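Breathing Practice and the Working Day: Notes from a Year at Mirkmont

Readers of this blog have asked on several occasions for an account of the breathing program that our wellness office has offered to staff at Mirkmont. The following remarks are drawn from my own records as its coordinator. They are not medical advice, and anyone with a heart or lung condition should speak with a physician before taking up any of the exercises mentioned.

The program was introduced in August at the request of Flurina Bachmann, who had attended a course in slow breathing at Weseck and wished to see whether it could be adapted for people who sit for most of the day. The method is simple. Participants breathe in through the nose for a count of five, breathe out for a count of six, and continue for as long as is comfortable. No equipment is required, and the exercise may be done in ordinary work clothes.

Over the year we recorded 1,176 individual attendances. The early afternoon sessions drew the largest groups, while the session before work was poorly attended and was withdrawn in the spring. Participants were invited to complete a short form on sleep, tension in the neck and shoulders, and general mood. Many reported that they fell asleep more easily. Reports on neck and shoulder tension were mixed, and I would not wish to claim more for the practice than the forms support.

The published research on slow breathing is encouraging in some areas and thin in others. Studies have described modest reductions in blood pressure and in reported anxiety, although the groups studied are often small and the methods differ a good deal. Our instructor, Diệp Hầu, has always presented the practice as an addition to regular care. Participants who take prescribed medication are asked to continue it as directed.

Posture received more attention in the second half of the year. Hậu Chu proposed that each session begin with a few minutes of seated stretching, and this has been retained.

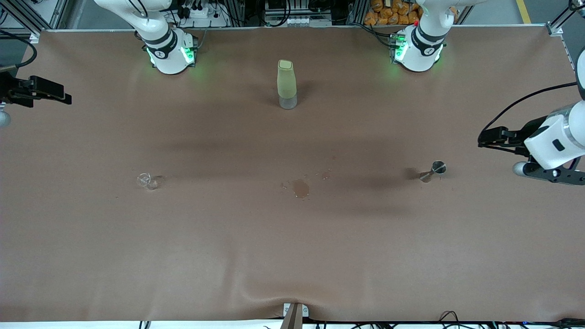

Seated practice depends a great deal on the height of the chair and on where the forearms come to rest. Participants are asked to sit toward the front of the seat with both feet flat and the shoulders low. Those who find a bare tabletop unpleasant against the wrists may lay something over it first, and brown paper spread across nearly the whole top, as on the table shown, will serve; a few wrinkles do no harm. The forearms should be supported lightly, without the weight of the upper body passing into them. A folded towel under the elbows is an acceptable alternative.

Tâm Âu will lead the evening group in the coming term, and a recorded version of the basic exercise is being prepared for staff who work from home. Questions about registration may be sent to the wellness office in the usual way. Those returning from last year need not complete the health form again unless their circumstances have changed.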